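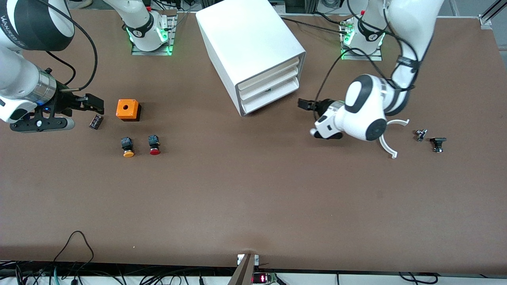

Bench Inspection Checklist: Pushbutton Operators, Contact Blocks and Enclosures
Form 32
Site: Unamstead, component bench
Job: Lellik control stations
Date: Jun 24, 2018

Scope

Covers loose pushbutton operators, contact blocks, single-hole enclosures and loose capacitors before assembly. Assembled stations are covered by the station test sheet. Parts that fail any line marked H go on hold and are not returned to drawer stock until the line is cleared.

Result codes: P = pass, F = fail, H = hold, N/A = not applicable. A comment is required for every F and H.

Section 1. Work area

1.1 Bench top clean, with no wire offcuts, swarf or loose screws.
Result: P

1.2 Bench top surface undamaged, no grit that could scratch caps.
Result: P
Comment: Light wear at the front. Acceptable.

1.3 Lighting sufficient to read contact block markings without a lamp.
Result: P
Comment: Light falls off toward the front of the bench. Read markings farther back.

1.4 Drawer cabinet stable, drawers run freely and close fully.
Result: P
Comment: Bottom drawer was stiff at first pull. Runners wiped, rechecked, no further action.

1.5 Drawer contents agree with the drawer list.
Result: F
Comment: List still shows the old arrangement, with contact blocks and operators in the same drawer. Replace the list. Current arrangement is operators in the top drawer, contact blocks in the middle, enclosures in the bottom.

1.6 No live supply connected to any part under inspection.
Result: P

1.7 Cables at the bench routed clear of the inspection area and free of cuts or crushed sections.
Result: P

Section 2. Pushbutton operators

2.1 Cap color agrees with the job sheet.
Result: P
Comment: Green, red and yellow called for. All present.

2.2 Cap free of cracks, chips and molding flash.
Result: P
Comment: Check the underside of the rim as well as the face. Flash was found there on a previous Lellik delivery.

2.3 Cap secure on its stem, no rotation under light finger pressure.
Result: P

2.4 Operator travels smoothly and returns fully. Press 8 times.
Result: P
Comment: Press in line with the body. A push at the rim gives a false stiff reading on wide caps.

2.5 Silver ring seated evenly against the black body.
Result: P

2.6 Locking nut and gasket present.
Result: H
Comment: Gaskets were supplied in a separate bag and the bag was not with the parts. Operators may go on to Section 3 but may not be mounted. Line to be cleared by sight of the gaskets. A packing slip is not enough.

2.7 Body free of cracks around the latch.
Result: P

Section 3. Contact blocks

Place each operator on its side with the contact block toward you. Check one assembly at a time and do not swap blocks between operators until the section is complete. 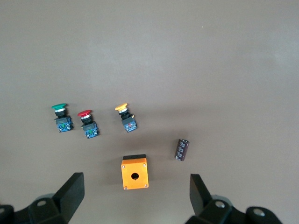
Green, red and yellow operators with blue contact blocks; capacitor and orange enclosure alongside.

3.1 Block housing free of cracks and discoloration.
Result: P

3.2 Block latched square to the operator body.
Result: P
Comment: Check by eye and then by hand. A block that is latched on one side only can look square.

3.3 Terminal screws present, heads undamaged, backed out far enough to accept a conductor.
Result: F
Comment: One screw on the yellow operator's block was run fully down. Backed out on the bench. Thread in good order. Rechecked, P.

3.4 Marking color agrees with the required contact. The Unamstead parts list uses green for normally open and red for normally closed.
Result: H
Comment: The block on the red operator has a green marking. The Lellik drawing gives the red operator a stop function and calls for a normally closed contact. Do not change the block on color alone. Read the terminal numbers, carry out 3.5, and then correct the block if both agree.

3.5 Contact state confirmed with a continuity tester, at rest and pressed.
Result: H
Comment: Not carried out for the red operator at time of writing, as the tester was out for a battery. Green and yellow were completed earlier and agree with their markings.

3.6 Moving contact returns without sticking.
Result: P for green and yellow. H for red, see 3.5.

3.7 Spare block, if fitted to the job, is of the same series.
Result: N/A

Note on 3.4: the marking on the yellow operator's block is reddish. The drawing calls for normally closed in that position, so no action is needed. The two lines were read across to each other on the last sheet and the wrong block was held for a shift. Write the cap color in the comment every time.

Section 4. Single-hole enclosure

4.1 Cover and base match and close without a gap.
Result: P
Comment: Orange cover, black base, as on the job sheet.

4.2 Hole round, edge free of burrs.
Result: P

4.3 Operator fits the hole and the anti-rotation feature engages.
Result: H
Comment: Trial fit waits on the gaskets, 2.6.

4.4 Cover screws captive and complete.
Result: P

4.5 Cable entry knockout intact.
Result: P
Comment: Leave intact until the entry side is confirmed with Zotent. Their installer has asked for bottom entry on one station and side entry on the rest, and the drawing has not been reissued.

4.6 Interior free of loose parts and packing material.
Result: P

4.7 Legend plate present and correct for the operator.
Result: N/A
Comment: Plates are fitted at Chaimongkol.

Section 5. Loose capacitor

5.1 Sleeve intact, no splits or shrinkage at the ends.
Result: P

5.2 No bulging at the vent and no residue at the lead end.
Result: P

5.3 Polarity marking legible.
Result: P
Comment: Print is small. Use the magnifier. Do not go by lead length on a part that has been handled.

5.4 Voltage rating agrees with the parts list. Reject any part rated below 60 V.
Result: P

5.5 Discharged through a resistor before handling, and residual voltage measured.
Result: P
Comment: Repeat the measurement if the part has been standing more than 30 minutes. Do not short the leads with a screwdriver.

5.6 Stored apart from switch parts.
Result: F
Comment: Capacitors are not on the drawer list at all. Move to the component rack and add a line to the new list, see 1.5.

Section 6. Open items

Drawer list to be replaced, capacitors to be moved to the rack (1.5, 5.6). Open.
Gaskets to be located and matched to the operators (2.6, 4.3). Open.
Red operator: read terminal numbers, test continuity, correct the block if confirmed (3.4, 3.5, 3.6). Open. This item stops the release of the job.
Cable entry side to be confirmed in writing by Zotent (4.5). Open. Does not stop release to Chaimongkol, provided the knockouts are left in.
Terminal screw on the yellow operator's block (3.3). Closed.

Section 7. Release

Green operator and contact block: held for gasket only.
Yellow operator and contact block: held for gasket only.
Red operator and contact block: held, gasket and contact type.
Enclosure: held for trial fit.
Capacitor: released to component rack.

Parts on hold are to be tagged individually. One tag on a tray is not accepted. Keep this sheet with the parts until all H lines are cleared, then file it with the Lellik job papers.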